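From: the Umeck maintainers
To: tasura-users
Subject: Re: [tasura-users] Reverse proxy drops long uploads after upgrade

On the tasura-users list, a subscriber wrote:

> We moved our document store from Boutros to Tasura in March and kept the
> same reverse proxy in front of it. Small uploads work. Anything that takes
> longer than a minute or so dies with a 504 on the client side, but the
> Tasura log shows the request finishing normally with a 201. The file is
> there when we look. Users then retry and we end up with duplicates.
>
> We already raised the body size limit on the proxy. No change. Is this a
> Tasura timeout or a proxy timeout, and which setting wins?

It is a proxy timeout. Tasura has no upper limit on request duration unless you set request.max_seconds, and if that limit were being hit you would see a 408 in its log, not a 201.

The body size limit is unrelated. Exceeding it gives a 413 before any data reaches the backend.

What you describe fits response buffering plus a read timeout. The proxy accepts the whole upload from the client, writes it to its own temp directory, and only then opens the connection to Tasura. Tasura reads the body, computes the checksum, copies the file into the store, and sends its response headers after all of that is done. During the checksum and copy phases no bytes travel back to the proxy. If that silent period is longer than the proxy's read timeout, the proxy gives up and answers 504 by itself. Tasura does not notice until it tries to write the response, and by then the commit has already happened.

Boutros behaved differently. It sent headers as soon as the body was received and finished the copy in the background. That is why the same proxy config worked for you before.
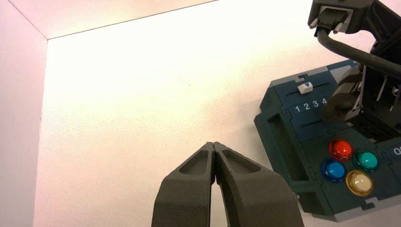
There are two ways to deal with it. The first is to raise the read timeout on the upload path only. Do not raise it globally, or a hung backend will tie up proxy workers on every route. On our test host a 77 GB archive was silent for 178 seconds between the end of the body and the first response byte, with the store on spinning disks. Measure your own worst case and leave some margin over it.

The second is to set upload.early_ack = true in the Tasura config. The server then answers 202 with a Location header once the body is in, and the client has to poll that URL until it returns 201. The stock command line client handles this from version 5 on. Older clients treat 202 as success and do not poll, so a failed checksum would go unreported. If you have scripts that call the API directly, check them before turning it on.

For the duplicates: send an Idempotency-Key header with each upload and reuse the same value on retry. Tasura keeps keys for 2 hours by default (upload.key_ttl). A retry with a known key returns the original object ID and stores nothing new. The Zolden plugin sets this header if you enable it in the plugin options. It is off by default there.

To clean up what you already have, run

tasura-admin dedupe --dry-run --by checksum

and read the output first. It keeps the oldest copy. Links pointing at newer copies are not rewritten, so anything that references an object ID directly will break once you run it without --dry-run.

If the 504s continue after the timeout change, please post the upload location block from the proxy config and the Tasura log lines for one failed request, with debug.timing enabled. The body_end and resp_start fields are the ones we need.

--
tasura-users mailing list
To unsubscribe, send a message with "unsubscribe" in the subject line to the list request address.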